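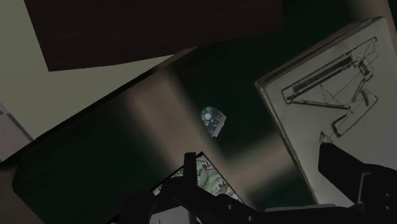 Pumirow kitchen benchtop recycling program opens to households

May 2018

Households renovating a kitchen in the Prorkwood area will be able to drop off old benchtops, cupboard doors and shelving for reuse from July, under a program announced today by building materials recycler Pumirow.

The program follows a trial at the company's Prorkwood yard, which took in 354 benchtops from builders and kitchen fitters. Most were cut down and resold as workbenches, laundry tops and shed shelving. Pieces too damaged to sell were broken up for other uses.

Pumirow operations manager Violeta Arancibia said the trial had been limited to trade customers, but the yard kept getting calls from home owners.

"People pull out a kitchen over a long weekend and then they're stuck with a benchtop that won't fit in the bin," Ms Arancibia said. "A lot of them end up on the nature strip. Many are in good condition and somebody will pay for them."

Drop-off will be free for up to three benchtops per household. Larger loads will be charged at the trade rate. Sinks, taps and cooktops must be removed first, and stone tops will only be accepted by appointment – the yard has one lifting trolley rated for the weight.

Kitchen fitting firm Nijs will run a collection service for customers who can't transport items themselves. Bookings need to be made at least five working days ahead, and items must be on the ground floor or in a garage.

Joinery business Brastico will buy part of the recovered timber for school and community furniture. Brastico director Satish Rai said the company had used offcuts from the trial to build storage units for a local preschool.

"The colours don't always match, so we paint them," Mr Rai said. "The material underneath is sound."

Resale stock will be on display in the front shed at Prorkwood, with prices marked by the metre. Buyers should bring their own measurements, as staff can cut straight lengths on site but do not make sink or cooktop openings.

The yard is open Tuesday to Saturday. It will close for three days before the program starts while the new racking is put in.

Media contact: Violeta Arancibia, Pumirow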